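Skundix releases Lunach 2, with planning for nested and stacked containers

Update adds a contact-aware planner, a new timeline viewer and a single format for hand-held and headset demonstrations

Skundix today announced the general availability of Lunach 2, a new version of its software for turning human demonstrations into robot control policies. The release covers perception, planning and the tools engineers use to sort and correct recorded data. It is available to all current license holders at no added cost.

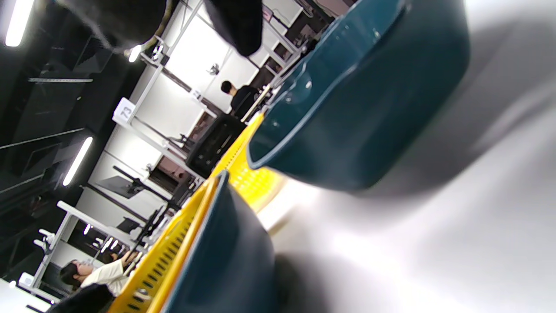
By Signe Hedlund, Skundix Communications
Published 2019-12-05

Lunach takes in recordings of people doing manual work, lines up the video with hand and tool motion, and produces training sets and motion plans that can run on a robot arm. Customers have used the first version mostly for picking single items and placing them in open space. Version 2 is built for jobs where objects go inside other objects, such as nesting bowls, loading baskets and putting trays back in a stack.

Those tasks have been hard for the earlier planner. Once one container is inside another, much of its outline is hidden, and the two rims sit close enough together that the perception module often reported a single object. The planner then chose a grasp that lifted both pieces or closed on the wrong edge.

Lunach 2 keeps a separate estimate for each container after it has been nested. The estimate is carried forward from the last clear view and corrected when a rim, handle or patch of inner wall can be seen again. If confidence drops below a limit set by the user, the planner asks for another view before it commits to a grasp.

"We rewrote the part of the tracker that decides when an object has gone away," said Ivar Haugen, head of perception at Skundix. "In the old code, a basket that went into a bowl would usually be dropped from the list. Now it stays on the list with a parent, and the parent is the bowl. Most of the other changes in planning follow from that one."

Perforated and glossy plastics also received attention. Holes in a basket wall let background color through and can break up the depth reading, and bright highlights on a curved bowl can be mistaken for an edge. The new segmentation model was trained with 874 hours of recorded tabletop work, including close-range views in which an object fills most of the image. Users can retrain the last layers on their own material with a set of 300 labeled images.

One format for two kinds of recording

Lunach 2 reads recordings from hand-held gripper tools and from head-mounted cameras paired with tracked controllers. Both are converted on import to one session format, called Mabuza, which stores camera poses, hand poses and grip state on a shared clock. Engineers can train on either kind of recording or mix the two in one set without writing their own converter.
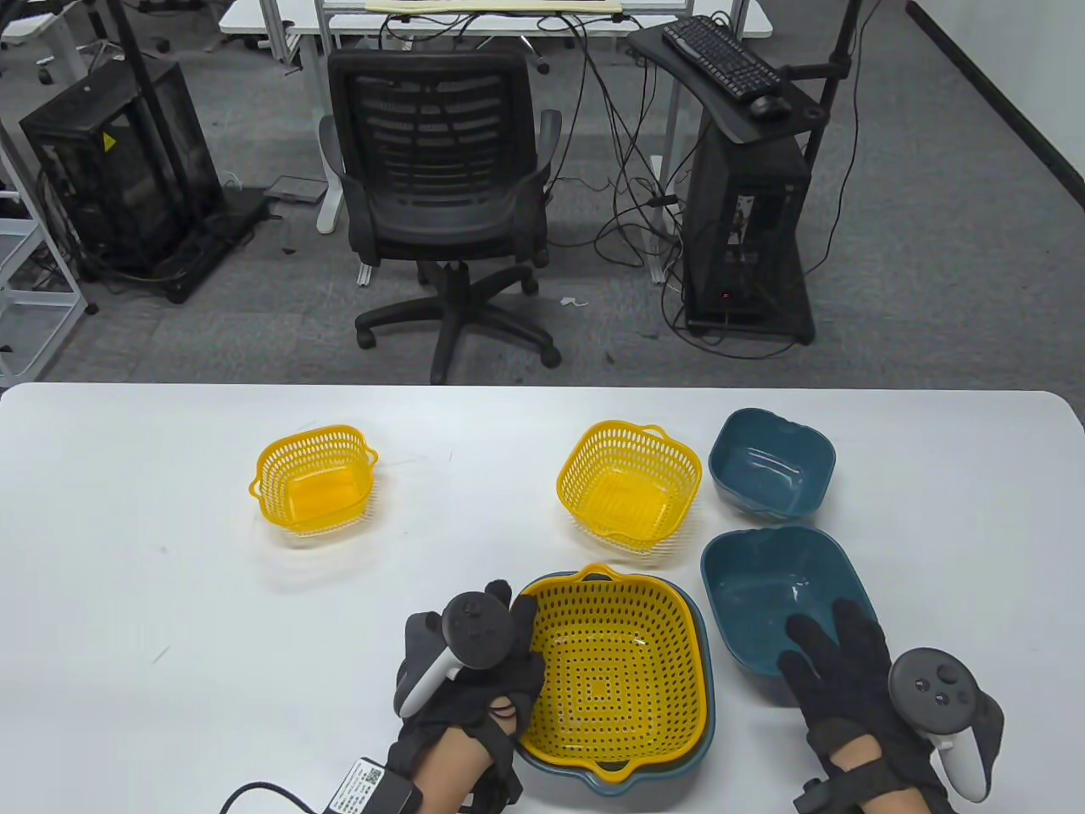
Nesting task with yellow baskets and teal bowls, controllers worn on both hands.

The two types of recording have different strengths. A camera on a gripper tool sees contact closely but often loses sight of the rest of the table. A head view takes in the layout, although the hands may cover the part of the object that matters. Lunach 2 scores each segment of a session for how much of the target object is visible and passes that score to the training step as a weight. The scoring can be turned off.

Clock drift between devices is now measured over the whole session. The first version measured it only at the start, and long recordings had to be cut into pieces to stay aligned.

Changes to the planner

The motion planner now treats light contact as allowed when the user marks a surface as safe to touch. This lets an arm slide a basket along the inside of a bowl until it seats, where the earlier planner would stop and replan. Force limits are set per object in the project file, and the defaults are low. Two-arm plans are supported for tasks in which one gripper steadies a container and the other does the placing.

Planning time for a typical nesting move is some five seconds on a standard workstation. Plans can be cached and reused when the layout has changed only slightly.

"I would tell existing users to check their force limits before they run an old project in the new version," said Borghild Lunde, who leads the planning team. "The import tool will fill in a default, and for thin plastic the default should be fine. For anything heavy it will be too low, and the arm will stop early."

Timeline viewer

The desktop viewer has been rebuilt around a single timeline. Video, hand motion, grip state and the tracker's object list are shown on parallel rows, and a correction made on one row is carried to the others. Segments can be marked as failed, repeated or idle, and filtered on those marks at export. Keyboard shortcuts from the first version still work, with the exception of the split command, which has moved to the S key.

A command-line tool is included for teams that process sessions in batches. It writes a plain text log and returns a nonzero exit code if any session fails to import.

Early use

Lesamham, which builds packing cells for kitchenware suppliers, has been running a preview build on its test line.

"Our trouble was with sorting, not with the arm," said Aslak Eklund, automation engineer at Lesamham. "We had a lot of recordings where a bowl was picked up, put down and picked up again, and it took us days to go through them. With the new viewer we mark those and leave them out. We still have some work to do on clear lids."

Clear and mirrored materials are not supported in this release. Skundix expects to publish a test model for clear plastic in January.

Availability

Lunach 2 can be downloaded from the customer portal. Projects made in the first version open directly and are saved in the new format, so users should keep a copy if they need to go back. The first version will continue to receive fixes for existing customers under their current support terms.

Media contact: Bendik Haugland, Skundix press office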